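我在土屋早餐店（招牌上写的是Tsuchiya，熟客都叫土屋）端了两年盘子，最怕的就是周日早上。那天门还没开，外面就站着人了，个个缩着脖子往玻璃里看，看我有没有把椅子放下来。
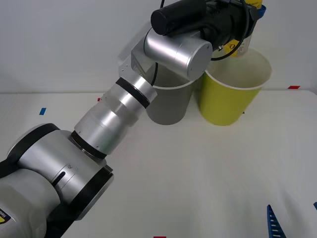 第27期　第26页

老板娘Chiyo Amano在后厨喊：“今天换菜单！”我说什么？周日换菜单？她说对，蛋卷不卖了，改卖粥。我差点把一摞碟子扔地上——我们家的蛋卷啊，葱花、火腿、一点点甜酱油，从Promcombe坐早班车过来的人就为了这一口！

可她已经把黑板擦了，写上：白粥，配两样小菜，任选。小菜有腌萝卜、煎豆腐、炒蘑菇，还有一样她写了又抹掉，粉笔印子糊成一片，我猜是咸鱼。

第一个进来的是坐四号桌的老先生，他从来不看菜单，坐下就说蛋卷。我硬着头皮说，今天只有粥。他看看黑板，又看看我，好像是我把他的鸡给放跑了。
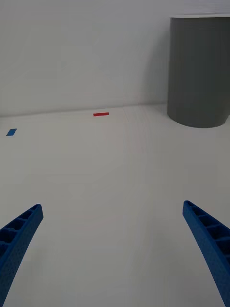
我只好说粥熬了一整夜，米是从Gurkstead运来的（这是真的，我亲手搬的，腰疼到现在），您先尝一碗，不好吃算我的。说完我就后悔了，一碗粥360块呢，我口袋里只有坐车回家的零钱。

他要了腌萝卜和煎豆腐，慢慢吃，吃得我一桌一桌擦过去又擦回来，擦得抹布都快冒烟了。后厨也没声音，我知道她贴着门帘在听。她这个人嘴硬，黑板擦得那么痛快，耳朵倒是竖得比谁都高。

后来我才晓得，Turnanent街上新开了一家，卖的也是蛋卷，比我们便宜，还送咖啡。她前一天晚上戴着口罩去吃过了，回来一句话没说，就开始淘米。淘了大约26杯米，把店里的锅全占了，连煮咖啡的小锅也没放过。

老先生终于放下勺子，我凑过去问怎么样。 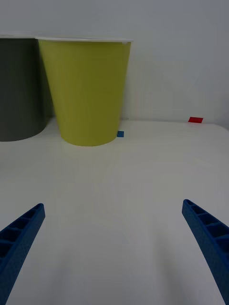
他说粥是好粥，就是萝卜切得太厚，咬起来满脑袋都是响声，听不见自己想事情；还有，明天蛋卷要是还没有，他就自己带鸡蛋来。

门帘后面扑哧一声。我赶紧去拿账单，回头一看，她已经站在黑板前面了，捏着粉笔，在最底下添了一行小字：蛋卷，限熟客，自带鸡蛋减半价。

老先生眯着眼看了半天，问我，那算不算他出的主意，能不能再添一碗。

我给他添了，萝卜挑薄的夹。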